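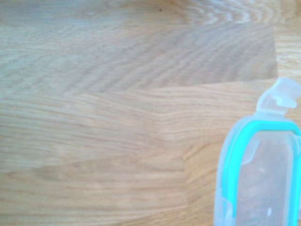

Forum Clurkeo > Cuisine et salle à manger > Plans de travail et tables en bois

Sujet : Lamellé-collé chêne clair, huile ou vernis pour la surface où je prépare les boîtes ?

vorngate21
Bonjour à toutes et à tous,
Je me lance enfin après des mois à vous lire en silence. Nous avons posé en janvier un plateau en chêne clair, du lamellé-collé avec les lames décalées, et j'en suis vraiment contente (le fil est superbe par endroits, ça fait de grandes vagues, on dirait une carte de randonnée avec ses courbes de niveau !). C'est là que je prépare les repas de la semaine, donc boîtes en plastique, couvercles partout, sauce tomate, curry, enfin vous voyez le genre.
Ma question : j'ai reçu le bois brut, j'ai passé deux couches d'huile dure, et je me demande maintenant si je n'aurais pas dû vernir. Mon beau-frère me le répète à chaque repas de famille. J'ai aussi un tout petit point brun foncé, presque noir, et je ne sais pas si c'est un nœud minuscule ou une tache. Ça part, ce genre de chose ?
Merci d'avance, et pardon pour la longueur.

kollach
Bonsoir et bienvenue !
Gardez l'huile, surtout. J'ai le même genre de plateau depuis six ans, avec trois enfants et un mari qui pose la cafetière n'importe où, et je rattrape tout avec un coup d'abrasif fin dans le sens du fil et un chiffon huilé. Le vernis, c'est très joli la première année, et puis un jour une casserole glisse et il faut tout reprendre.
Pour le point, essayez de passer l'ongle dessus. Si c'est lisse et que ça ne bouge pas, c'est probablement dans le bois et je le laisserais tranquille. Si c'est du tanin qui a réagi avec du fer (une paille de fer, un fond de boîte de conserve humide), un peu d'acide oxalique en vient à bout, avec des gants et en rinçant bien.

ibrahim_30
Je ne suis pas d'accord avec kollach, très amicalement. L'huile demande un entretien que la plupart des gens abandonnent au bout d'un an, moi le premier. J'ai fini par poncer et mettre un vernis polyuréthane mat, l'ensemble m'a coûté 300 euros en comptant la location de la ponceuse, et depuis je passe l'éponge et je n'y pense plus. Le curcuma, par exemple, sur de l'huile, bon courage !
Par contre, c'est vrai qu'on perd un peu le toucher du bois. Ma femme regrette, je préfère le dire.

kollach
Ibrahim, le curcuma tache aussi les couvercles en plastique et vous ne les vernissez pas :)
Plus sérieusement, l'entretien chez moi c'est une demi-heure au printemps et autant à l'automne. Je mets la radio, je vide tout, et je trouve ça presque agréable.

meule2671
Je passe en coup de vent. Avant de décider quoi que ce soit, faites le test de la goutte d'eau : vous en posez une, vous attendez un quart d'heure. Si elle perle encore, votre huile tient. Si elle laisse une auréole sombre, une couche de plus, très fine, et on essuie l'excédent au bout de 30 minutes, sinon ça colle pendant des jours (je parle d'expérience, j'y ai laissé une nappe). Et les chiffons huileux à plat, dehors, ou dans l'eau, ils peuvent s'enflammer tout seuls en boule.

vorngate21
Merci à vous tous, quelle gentillesse ! J'ai passé l'ongle sur le petit point, c'est parfaitement lisse, donc je le laisse et je crois même que je m'y attache. Pour la goutte d'eau, elle perle bien au milieu, moins du côté de l'évier, je vais remettre une couche de ce côté-là.
Ibrahim, je garde votre solution pour le jour où j'en aurai assez. Vous aviez poncé à quel grain avant le vernis ?

ibrahim_30
120 puis 180, et bien dépoussiérer entre les deux.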